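Coppens Opens Its Tidy Desk Workshop in Flumville, and Everyone With a Messy Pen Drawer Is Invited

FLUMVILLE, January

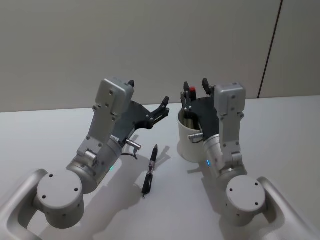
A pen and a white cup on a white table against a pale gray wall.

Coppens, the household and desk goods company that has been keeping Flumville's kitchens and home offices in order for a good many years now, is very happy to announce the opening of its Tidy Desk Workshop, a bright and friendly set of rooms on the second floor of the old Prolerport building where anyone can come in, sit down at a clean white table and learn to put a work space back together, starting with the pens.

Yes, the pens! When we first asked our customers which part of the house gave them the most trouble, we expected to hear about garages and hall closets, and we did hear about those, at considerable length. But of the 343 people who kindly wrote back to us (some of them with drawings), 200 put the desk at the very top of the list, and a great many of those letters came around sooner or later to the same small trouble, that there is never a pen when the phone rings and there are always a dozen under the couch.

So the workshop begins with one pen and one cup, and we have kept it that way on purpose. The first session, which we call First Things Back, runs a little over an hour and uses a bare tabletop, and guests add to it slowly, one item at a time, deciding as they go what they reach for every day and what could happily live in a drawer or in somebody else's house. By the end most people have a good deal less on the table than they sat down expecting, and they usually stay on for coffee to talk about it.

"My grandmother kept one pen by the telephone and one by the stove, and if you moved either of them she knew before you had left the room," said Žofie Beneš, workshop director at Coppens. "I have thought about that for years, I really have. I own far more pens than she ever did and I can find far fewer of them. What we want is for people to go home with one spot on the desk that stays put, and then to see how the rest of the room starts to settle around it. It's a very cheerful thing to do with an afternoon, and I would do it every day if they let me."

The rooms themselves have been a labor of love. The building stood half used for a long stretch, and the upstairs needed new floors, new wiring and, as we discovered along the way, a new staircase. The walls have been painted a plain pale gray, which took several tries and a number of spirited discussions, and the tabletops are white, so that a stray paper clip has no place to hide. Altogether there are 3,000 square feet to spread out in, including a reading corner, a sorting room with deep shelves, and a long counter where guests can leave the supplies they have decided to part with. Pens that still write, along with notebooks and folders in decent shape, will be passed along to schools in the Flumville area at the end of each month.

After First Things Back, guests may go on to three further sessions. Paper and Mail deals with the pile by the front door. The Shared Desk is meant for families and roommates, and we do ask that everybody who uses the desk come along, including the one who doesn't think there is a problem. Small Drawers, which is the longest of the four, covers batteries, rubber bands, keys that open nothing and the rest of what collects at the back.

Opening month also brings the first showing of Kustier, the new Coppens line of cups, trays and low boxes for desks and kitchen counters. The pieces in the line were tried out at home by Coppens staff before they went into production, and the cups went through more changes than all the rest, first too narrow for scissors, then so wide that everything leaned over, and finally a size that our testers stopped writing to us about. Kustier will be on the tables at the workshop for guests to handle and try with their own things, and we would be delighted to hear what you think, good or bad.

Please do bring something from your own desk. A handful of whatever is in the top drawer is plenty, and there is no need to sort it first or to apologize for it at the door.

First Things Back is free of charge for the first 200 guests who sign up. Places can be reserved at the front desk of the Coppens store in Flumville or by calling the store during regular hours. Morning sessions start at 10 a.m. and afternoon sessions at 2 p.m., and the doors open half an hour ahead for anyone who would like to look around. Children are welcome at all sessions with a grown-up, and the workshop can be reached by elevator from the Prolerport lobby.

About Coppens

Coppens makes and sells everyday goods for desks, kitchens and closets. The company is based in Flumville, where it runs its store, its design room and now the Tidy Desk Workshop.

Press contact: Žofie Beneš, Workshop Director, Coppens, Flumville. Interviews and visits to the workshop can be arranged through the store.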